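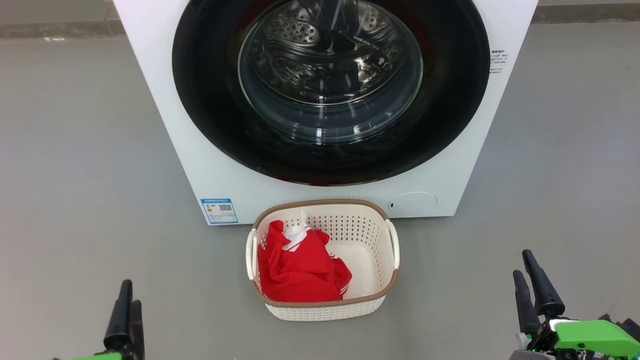

Cuaderno del taller de remontes, Vevummont
Noviembre, turno de mañana

7:40. Cuatro grados bajo cero en la estación baja, viento flojo del noroeste. Arriba, en la caseta de Rorulau, el anemómetro no transmite. Lo mismo que ayer. Elsa sube con el primer viaje de servicio y lleva el cable de repuesto.

Pendiente de ayer: el telesilla de Rorulau se paró dos veces durante la marcha en vacío con fallo de cierre de pinza en la entrada de la estación alta. Las dos veces saltó el mismo detector. La primera la di por hielo y rearmé. La segunda ya no. Apunté la silla que pasaba, la 31, pero con la inercia de la parada no me fío del número y hoy lo repetimos a velocidad lenta.

8:15. Marcha lenta, una vuelta completa. Sin fallo. Segunda vuelta a media velocidad, fallo otra vez, silla 31. Queda confirmada. La sacamos de línea y la metemos en el garaje.

8:50. Pinza de la 31 en el banco. El muelle da fuerza dentro de tolerancia, un poco por debajo de las vecinas. El rodillo de maniobra tiene un plano de desgaste y gira a tirones. Desmontado: rodamiento seco, grasa endurecida, color marrón. Según la ficha esta pinza pasó revisión en primavera, pero la casilla del rodillo está en blanco. Miro las fichas de las sillas 28 a 34 y en tres de ellas pasa lo mismo. Es el lote que se hizo la última semana, cuando faltaban rodamientos. Hay que abrirlas todas antes de abrir al público.

Nota para quien revise fichas: una casilla en blanco quiere decir que no se ha hecho. No darla por buena aunque la hoja lleve firma al pie.

9:30. Llama Elsa desde arriba. El anemómetro estaba bien, el conector tenía agua dentro. Secado, grasa dieléctrica, cerrado con cinta vulcanizada. Ya tenemos lectura en el puesto de mando, y cuadra con la del portátil. El cable de repuesto se queda en la caseta, en el estante de la derecha.

10:00. Horas del reductor: 1376. El cambio de aceite toca según el manual, pero el análisis de la última muestra no ha llegado. Maja ha escrito a Engström para preguntar por el resultado. Si no contestan antes del mediodía cambiamos de todas formas, tenemos dos bidones en el almacén y no quiero hacerlo con la temporada empezada.

10:20. Pinzas 28, 29 y 33 en el banco. La 28 y la 33 con el rodamiento igual de seco que el de la 31, aunque sin plano en el rodillo. La 29 está limpia y engrasada, así que ahí sí se hizo y no se apuntó. Le completo la ficha con fecha de hoy y lo indico en observaciones.

Rodamientos en existencias: alcanza para las tres y sobran dos. Pedido de reposición a Sallico, 458 euros con portes. Pedir que los manden a la estación baja, la última vez los dejaron en las oficinas del pueblo y perdimos una mañana.

12:10. Engström contesta. Hierro algo alto respecto a la muestra anterior, el resto normal. Recomiendan cambiar y tomar muestra nueva a las 200 horas. Hacemos el cambio hoy.

13:30. Aceite drenado en caliente. El tapón magnético trae una pasta fina, gris, nada que se note entre los dedos. Foto guardada en la carpeta del reductor. Filtro nuevo, junta nueva, relleno hasta la marca. El visor está muy amarillento y cuesta leer el nivel con poca luz; lo he comprobado también con varilla. Buscar referencia del visor y pedirlo.

14:15. Sillas 28, 31 y 33 montadas y de vuelta en línea. Prueba de deslizamiento de las tres pinzas, bien. Valores en sus fichas.

14:40. Marcha en vacío a velocidad nominal. Una hora larga, más de cuatro vueltas, sin paradas. El detector de entrada lo he dejado como estaba. Maja propone abrirle un poco el margen y yo prefiero no tocarlo: lo que señalaba era cierto. Lo hablamos con el jefe de explotación cuando venga.

15:50. Nieve. En la cota de la estación alta hay base suficiente en la parte de arriba de la pista, pero el tramo del bosque sigue con hierba a la vista. Los cañones no pueden arrancar de día con la humedad que hay. Los de pistas lo intentan esta noche a partir de las diez. Nosotros dejamos el remonte preparado por si tienen que subir gente.

Queda para mañana:
Polea de reenvío, torre 9: ruido al paso de la pinza, solo en el ramal de bajada. Maja lo oyó desde el suelo, yo no.
Prueba del motor térmico de emergencia con carga.
Repasar las fichas del otro lote, sillas 1 a 27, solo la casilla del rodillo.
Visor del reductor.
Batería de la radio de la caseta alta, Elsa dice que no aguanta media jornada.

16:30. Parada y consignado. Llave del armario en su sitio. Elsa baja con la máquina pisapistas.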